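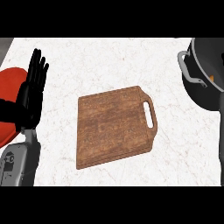 Slide 1. Wooden cutting board on a marble countertop.

Cutting a Story to Be Read Aloud
Gráinne Phelan
Adholm Writers' Day, 15/08/2026
Speaker notes

SLIDE 1 – TITLE

Say hello. Check the back row can hear. Handout is by the door, one sheet, both sides.

I write short thrillers and ghost stories. I also read for Natwood, a small audio story show. Writers send us a script, we record it if we like it. Most of what I'm going to say comes from one story of mine that I had to cut by more than half before we could use it.

SLIDE 2 – THE STORY

It's called "The Ferry at Modard." Give the plot fast, don't perform it.

A man named Serrano waits for the last ferry off an island. He's carrying a bag he's been paid to deliver. The ferry is late. A woman in the waiting room knows his name. By the end we know that she's the person the bag is for, and he wishes he had looked inside.

That's all of it. One room, two people, one bag.

SLIDE 3 – THE NUMBERS

First draft: 1632 words
After first cut: 1546
Read on air: 762

The first cut is what I usually do. I went through and took out adverbs and a few lines I was tired of. It took an evening and I thought I was done. Then I read it out loud into my phone and played it back while I did the dishes. I stopped listening twice. It was my own story.

Pause here. Ask for hands: who has recorded themselves reading their own work? Don't comment on the number, move on.

SLIDE 4 – WHAT A LISTENER CAN'T DO

A reader can go back up the page. A listener usually won't. If they miss a name, the name is gone, and they'll spend the next minute trying to work out who's talking.

They also can't see paragraph breaks. In the draft I had a jump back to the morning, when Serrano picks up the bag. On paper there was a blank line before it and another one after. Read aloud, it sounded as if he'd left the waiting room and gone to a café.

I tried fixing it with "That morning." It helped some. In the end the whole morning came out, and one line went into the waiting room: "He had signed for the bag without reading the form."

SLIDE 5 – THE OPENING

Read the old opening. Read it at normal speed, don't make fun of it.

"The island of Modard had been settled by fishermen and later abandoned by them, and in the winter months the only people who crossed to it were those with business there or those with nowhere better to be, and Serrano, who considered himself to be among the first group, had begun to suspect over the course of a long gray afternoon that he might belong to the second."

Then the new one.

"The last ferry was late, and the woman across the room had just said his name."

I liked the old one. I still do. It went into a folder. The first 70 words of any draft are the ones I check hardest now, and I ask one thing of them: has anybody in the story got a problem yet?

SLIDE 6 – PEOPLE

The draft had five people. The final has two. The ticket clerk had four lines and a cough. The man who hands over the bag went out with the morning. There was a boy with a dog, and I can't tell you what he was for.

On audio, with one reader doing all the voices, two is comfortable and three is possible. With four you need "said" after nearly every line.

About "said": keep it. Writers cut it first to save words. On the page you can run six lines of dialogue with no tags. Out loud, put one in at least every third line, unless the two people talk very differently.

SLIDE 7 – DESCRIPTION

I kept three things in the waiting room: the heater, the clock, the wet floor by the door. Each of them gets used. The heater clicks off when the ferry should have come. The clock is wrong. The wet floor tells him somebody came in while he was asleep.

Everything else went, including a paragraph about posters.

(If short on time, skip to slide 9.)

SLIDE 8 – WHAT I CUT AND PUT BACK

At one point I had it shorter than the final version. I'd taken out the small talk, where she asks if he's been to the island before and he lies. Without it she came across as a threat from her second line, and there was nowhere for her to go. I put the small talk back, all of it, and took out a speech near the end where she explains how she found him.

I did that in May, the night before recording, and I wouldn't advise leaving it that late.

SLIDE 9 – EXERCISE (15 minutes)

Handout, side two. It's one page from the first draft, with the clerk and the boy still in it.

Work in pairs. One reads aloud, the other keeps the page face down and puts a hand up when they get lost. Mark the spot. Swap. Then cut the page by half, and read it again.

Walk around. Call time at ten minutes and again at fifteen. Take two pairs to read, more if they're quick.

SLIDE 10 – QUESTIONS

Likely ones:

Do you write short from the start now? No. I still draft long.

How long a script does Natwood take? See the sheet by the door, it lists lengths and how to send.

What's in the bag? I don't say.

Collect leftover handouts. Room is needed for the poetry session straight after.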